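The White Table at Ilbridge
A gallery page from the Widodcombe Makers' Room

Posted 21 May 2019

When we took on the room at Ilbridge in January there was a good deal of talk about what sort of table we ought to have, and I am afraid most of it came from me. I wanted something old and brown with a bit of history in it. Everybody else wanted something plain and pale that you could see a dropped pin on, and I am very glad now that I lost the argument.

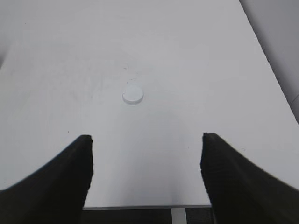

I grew up with a kitchen table you could barely find under the newspapers, so a clear top still feels like a treat to me, and I like it best before the day has properly begun. Give us an hour and there will be card, string, mugs and somebody's half-finished lampshade all over it, and you would hardly know what colour it was underneath.

White on white. A small round disc, sitting out near the middle of the table, and so nearly the same shade as the top that it is mostly the shadow round its base that gives it away. I have a great fondness for this sort of thing. Put a red pot on a white table and your eye goes straight to it and then wanders off again, but a white thing on a white table makes you stop and look properly. We spent a whole evening once on pale things on pale grounds (eggs on a saucer, a candle on a napkin, that kind of thing) and it was one of the nicest evenings we have had, even if my own drawing looked like a sheet of paper somebody had leaned on.

The marks. There are thin dark scuffs and little squiggly streaks just beyond the disc, and some lighter smudges over towards the left. I have been asked more than once whether we mean to do something about them, and the answer is probably not. My aunt used to say that a table without a mark on it belonged in a shop window, and she had a burn on hers the shape of an iron, so she would know.

The finish. It is matte, a pale greyish white, and for drawing I would always choose that over a shiny one. A glossy top throws the lamp back at you, and by the end of the evening you are squinting and cross and blaming your pencils. If you are looking for a table of your own, do go and see it under a light before you hand over any money!

The near edge. Quite straight, with a thin grey lip to it, and a narrow white leg below. I do like a slim leg on a table. My old one at home had great turned things like skittles and I must have stubbed every toe I own on them, some of them twice in a week.

We are in the room most afternoons, and you are very welcome to come and sit with us, whether you draw or glue or only want a warm place to do the mending. There is space for 14 if people are friendly about their elbows. Tea is 80 pence and comes in a proper cup, and the biscuits are from Abeysekara on the corner, so please don't fill up on lunch first. If you are coming by bus, ask for the Londine stop and walk back down the hill - the door is the green one, and it sticks, so give it a good push.

More pages in this gallery: The Shelves, The Window End, Pots and Jars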